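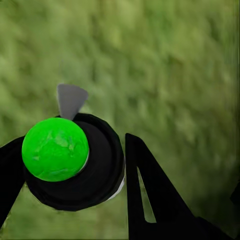
13 Oct 2022. Back to the glazes today, after what feels like an age of packing other people's pots. I have been after a proper green for the Wultska bowls since June, and I keep getting lost in names. Iveta Hájek says apple, I say lime, the recipe book says chartreuse, and we are all probably thinking of something different. So let me put down what I want while it is clear in my head: the bright green of the ball, with those faint lighter and darker patches left in it, and the background green kept well away from it. That muted olive is what I have been getting on every other tile, and very nice it would be on a teapot, but I have plenty of olive already and it isn't what the bowls need.

So, the tests. I mixed the Talebi base fresh this morning, 774 grams dry, which is an odd number only because that was what was left in the bucket and I didn't feel like opening another sack. Sieved it twice. It was lumpier than I remember, and I suspect the lid had been sitting crooked over the summer (my own fault, I was the last one into it). Let it stand through lunch and it came out lovely and smooth, about like heavy cream, maybe a touch thinner.

I split it into jars and went up in small steps with the copper carbonate, then did the same again with the yellow stain, then a few jars with both. That made 31 tiles once I had done the thick and thin dips on each. The numbers are scratched on the backs this time, before bisque, so we don't have a repeat of the spring when the pencil burned off and I spent an evening guessing. A to the left of the number means copper only, B is stain only, C is the mix.

A note on the C jars for whoever picks this up: stir them every single time. The stain drops to the bottom in the time it takes to answer the phone. C4 got dipped once without stirring, and I have marked it with a cross. I put it in the kiln all the same. You never know, and there was room on the shelf.

The first lot came out of the small kiln late in the afternoon. These were the ones I fired yesterday from the old jars, before all the fresh mixing, so don't muddle them with today's. The copper ones are pretty but they lean blue, every one of them, and they go gray at the rim where the glaze pulls thin. The stain ones are bright enough but flat as wall paint. I put the best of them beside a Dusville tile from last year and it looked like plastic next to it, poor thing. What I want is somewhere between — bright like the stain, but with a bit of movement so that your eye has something to do when you turn the bowl.

Iveta came by with coffee and had a good look. She thinks the trouble is the cooling and not the recipe at all. Her idea is to hold the kiln on the way down and let the surface break up a little by itself. I said I would rather change one thing at a time, and she said that at the rate I change things we will both be retired before the bowls are finished. Fair enough! We agreed that today's tiles get the plain schedule, and if the C row looks promising I will dip a second set and try her hold on those.

Other things, before I forget them. The Broltico clay is still shrinking more than the label says. I measured three bars again and got the same answer as last time, so I am going to trust it now and throw the bowls wider. The blue sponge has finally fallen to bits and somebody should buy another. There are 69 bisqued bowls on the back rack waiting for all this, and I would like them gone by the end of the month, as I can hardly get to the sink. Please don't borrow from that rack for the Saturday people, even the wonky ones. I use the wonky ones for tests.

Weighed out a spare batch of the C3 mix, dry, 328 grams, in the jar with the red lid on the second shelf. No water in it yet. If C3 turns out to be a dud, tip it into the scrap glaze and don't feel bad about it.

Kiln loaded and on before I left. Witness cones are in the front of the middle shelf, and the bottom shelf has the A tiles, which I care about least. The peephole plug is cracked again but it still fits if you turn it so the chip faces down. I will be in early to look, though I know very well I shouldn't open it before it is cool, and Iveta has asked me to write here that I promised not to. So: I promised.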